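Call for Participants: Equipment Planning Panel, Kitchen Manipulation Program

Brastura invites applications from facilities managers, catering supervisors and purchasing officers to join a planning panel on robotic equipment for small institutional kitchens. The panel will advise on the program's next round of purchases, which opens in July, and will review simulated trials before any hardware is ordered.

Background

The program has so far been carried out entirely in simulation, using kitchen models prepared by our partner Gukberg. The models allow purchasing questions to be raised early, when changes to a specification still cost very little.

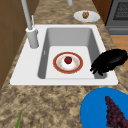 Budget requests for end effectors have tended to name a hand first and a task second. The panel will be asked to reverse that order. A round plate lying flat on the floor of a deep basin, with a tomato resting in the middle of it, calls for a different reach and grip than the same plate on an open counter, and the request should state which of these the equipment must handle. Participants will help draft the wording of such requirements and will comment on the allowance for spare parts, service agreements and staff training.

Duties

Panel members will attend five sessions, all held remotely. Before each session they will receive recorded trials and a draft equipment list. Written comments are due before the session begins. One member will be asked to act as rapporteur – a separate fee applies.
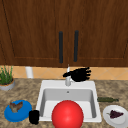

Simulated sink area with robotic hand, faucet and surrounding countertop items.

Eligibility

Applicants should have at least 36 months of experience in purchasing, maintaining or planning equipment for a kitchen, laboratory or similar workplace. Prior work with robots is welcome but is not required. Employees of Cordeiro and Pultberg, both of which intend to submit bids, are not eligible.

Compensation

Each participant will receive a total of $1387, paid after the final session. No travel is required.

How to Apply

Please send a résumé and a statement of no more than 30 lines to Rosimeire Andrade, Program Planning Office, quoting "Equipment Planning Panel" in the subject line. The statement should describe one equipment purchase in which the applicant took part and what would be specified differently today.

Call issued: 2020-03-08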